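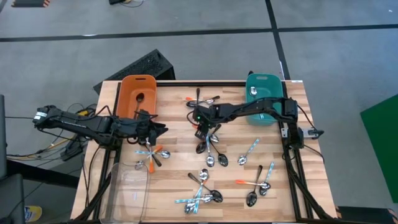 Is our spoon sorter learning anything, or are we fooling ourselves?

gearlash
Posted Thursday, November 3, 2022

I'm one of the parents helping with the robotics club at Viltine. This year the students picked a sorting project for the Fadetti student showcase in December. Two arms on one table, a mixed heap of spoons, and each kind of spoon has to end up in its own container. Dark ones go in the orange basket, the ones with orange on the handle go in the clear bin, and everything else goes in the teal basket. The arms are from Aryee, and the students record and train with Kiteo. They drive the arms by hand, save what they did, and train on that.

They have 209 recorded runs so far. Last weekend they did a demo for the other parents, and everybody clapped, and I stood there thinking that I had no idea what I'd just watched. Spoons got picked up and spoons got dropped in containers. But a student kept leaning in to push the heap around between tries, and when an arm went for a bad spot they stopped it and started over, and the restarts didn't go on the sheet. The sheet says it works "most of the time." I asked what that meant and got three different answers from two students.

Single spoons lying flat and away from the others seem fine. The trouble is the piles. When handles cross, the gripper comes down between them, closes, and comes up with nothing, or drags two spoons a few inches and lets go. The dark shiny spoons seem worst to me, but I wouldn't swear to it because we never wrote down which kind was missed. 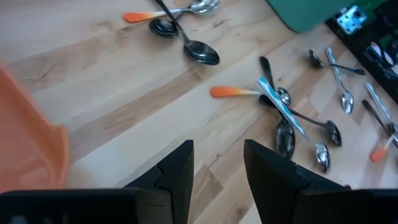

The students think the fix is more recordings. Somebody in another club told them the magic number is 1000, and they want to give up every remaining meeting to get there. I'm not convinced. If the first 209 didn't teach it to deal with a crossed handle I don't see why more of the same would. On the other hand I sell flooring for a living and they read papers, so I could be wrong.

Things I'd like to know:

Is there any truth to the 1000 number?
How do we test this so the result means something?
Should they spread the spoons out before the judges come? One of the students calls that "setup." I call it something else.

I'd rather hear it now than from a judge.

stallcurrent

There is no magic number. I have heard 1000 too, and before that I heard smaller ones, always from somebody whose task wasn't the one being asked about. Our club quit at 479 on a task that I'd say was easier than yours (blocks, no piles) and the last stretch of those didn't change anything we could measure. We had spent weeks on them. They were nearly all the same run, done by the same kid, with the blocks put down the same way, since that was quickest.

So before recording another one, have them play back what they already have and sort it. How many runs start with a pile? How many have a pick where handles are crossed? My guess is that whoever was driving went for the easy loose spoons first and stopped a lot of runs when things got tangled. People do that without noticing. If so the arms have been shown plenty of easy picks and hardly any of the thing you're complaining about.

Then record only the hard part. Dump the spoons from a cup so no one gets to choose where they land. Have the driver finish the pile even when it's ugly. If they nudge a spoon loose with one finger before grabbing it, good, keep it, that's the move you want. Throw out runs where the driver was obviously lost. Rotate drivers, but agree first on how to grab a spoon, or you'll get one student going for the neck and another for the end of the handle, and the arm will split the difference and close on air. I suspect you have some of that already from how you describe the misses.

On testing: 20 tries, dumped from the cup, no touching after the dump. Decide what counts before you start. A try that gets stopped is a fail. Write down for each spoon what kind it was and what happened to it: right container, wrong container, missed, pushed off the table. It's dull work, and it took us most of one meeting. Our "works great" came out a good deal lower than we'd been telling people.

One more. Keep the 20 starting layouts if you can, with a phone photo of each, and put the spoons back close to that when you compare the old version with the new one. Otherwise you'll be comparing an easy pile with a hard pile and arguing about it.

plainpine

everyone says more data but have you checked the grippers. blocky notched fingers on a thin handle lying flat on wood is a bad grab no matter what the software does. we stuck a bit of grippy shelf liner on ours and it helped. also clean the camera

wednesday_bench

I'd go along with most of what stallcurrent wrote, but I'd be careful about blaming shine. It gets blamed for everything. Lay out only dark spoons, none touching, and run those. Then lay out only patterned ones, none touching. If the dark ones do just as well apart, then shine isn't your problem and the pile is. It costs you half a meeting. I've watched a club buy two new lamps over a problem that was a loose wrist screw.

I'd do the same with plainpine's shelf liner before believing it. It may well help! But if you add it, your old recordings were made with fingers that looked and gripped a little differently, so try it by hand first. Have a student drive the arm to a crossed pair and see if they can pick it. If a person steering the thing can't do it, no amount of training will, and you'll have found that out in ten minutes.

As for spreading the spoons out for the judges, I have sat at the other side of that table (at a smaller event than Fadetti), and what bothered me was never a robot that failed. I'd ask to mess up the heap myself, and you could tell from the faces whether anybody had tried that. Let them spread the spoons if they want, and have the poster say "spoons placed apart by hand" in letters people can read. Then show the pile separately, with its own number, even if it's a bad one. What I'd mark down is "sorts mixed spoons" over a layout where none of them touch.

Also read the rules on stopping and restarting. Some events count a hand on the table as ending the try.

gearlash

Thanks. We played back the recordings tonight and stallcurrent was closer than I'd like. Most of them stop with a tangle still on the table. The students were quiet for a bit and then started arguing over who had been driving. No one has agreed on where to grab a spoon, either.

We'll do the apart test by kind first, then the cup dumps. I'm holding off on the shelf liner until a student has tried a crossed pair by hand. I still don't know what I think about the whole thing, but at least there's going to be a sheet with columns on it.

Related on this board

Two arms bumping in the middle of the table, who should wait?
Kiteo drops recordings when the laptop sleeps
Aryee wrist joint gets loose after a few meetings
What counts as a fail in a pick test?
Fadetti showcase: can parents be in the pit area?
Clear bins and cameras
How long should one recorded run be?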